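Drellport Travel Goods: Care, Returns and Luggage Questions

What sizes does the Sturel hard-shell range come in?
Two: a cabin size at 20 inches and a checked size at 28 inches. Both figures are for the shell only. Wheels and handle add to the overall height, and airlines measure the overall height.

Will the cabin size be accepted on my flight?
Drellport cannot confirm this. Limits differ between carriers and between fare types on the same carrier. Check the figure on your booking, then measure the case upright on a hard floor with the handle down.

How do I set the combination lock?
The factory code is 0-0-0. With the lock open, press the reset pin with a pen tip until it clicks, turn the dials to your number, and slide the latch to release the pin. Test the new code with the case open before closing it.

I forgot my code. Can you look it up?
No. Codes are not stored. Send the case to the Lukáč workshop with proof of purchase and the lock will be opened and reset. Allow 18 working days.

Can the wheels be replaced?
Yes. Wheels on current models are screwed on from inside, behind the lining zipper. On older Predero cases they are riveted and have to go to the workshop. Replace wheels in pairs — a new wheel next to a worn one pulls the case to one side.

How should I clean the shell?
Use lukewarm water, a drop of dish soap and a soft cloth. Do not use acetone, alcohol wipes or abrasive pads. Scuffs that remain after washing are in the surface layer and will not come out.

How do I clean the lining?
Vacuum first with a brush head. Treat stains with a damp cloth and leave the case open for 21 hours or more in a dry room. Do not use a hair dryer.

Can plush items be packed under the straps?
Yes, but dense pile keeps a crease under pressure. Fold towels and throws with the pile inward and put them in last. Shake them out on arrival.

What is the return period?
Unused items can be returned within 115 days. Repaired or engraved items are excluded.

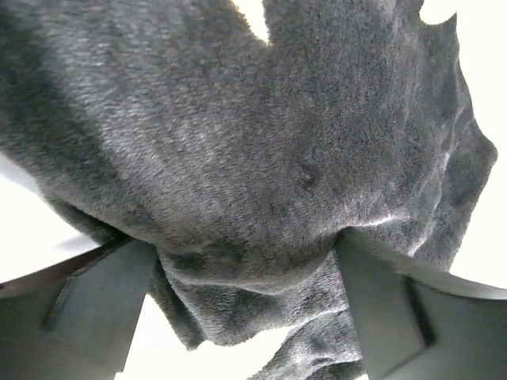
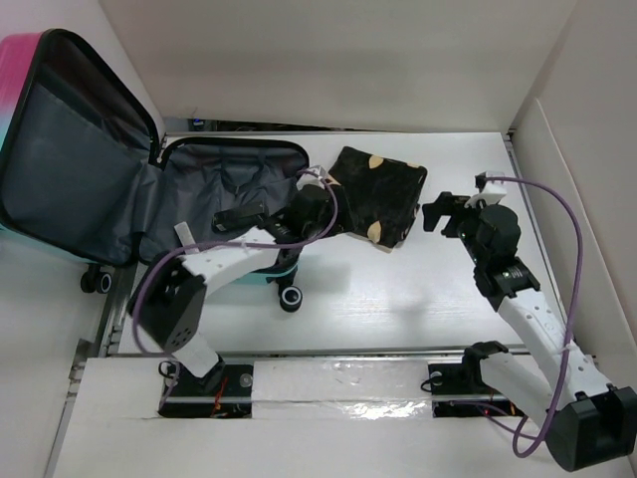
First: dark gray plush cloth. Second: open hard-shell case with zippered mesh pocket and packing straps, black cushion at right.

Do you sell spare straps?
Yes, in pairs, through the Lukáč workshop. State the model and size when ordering.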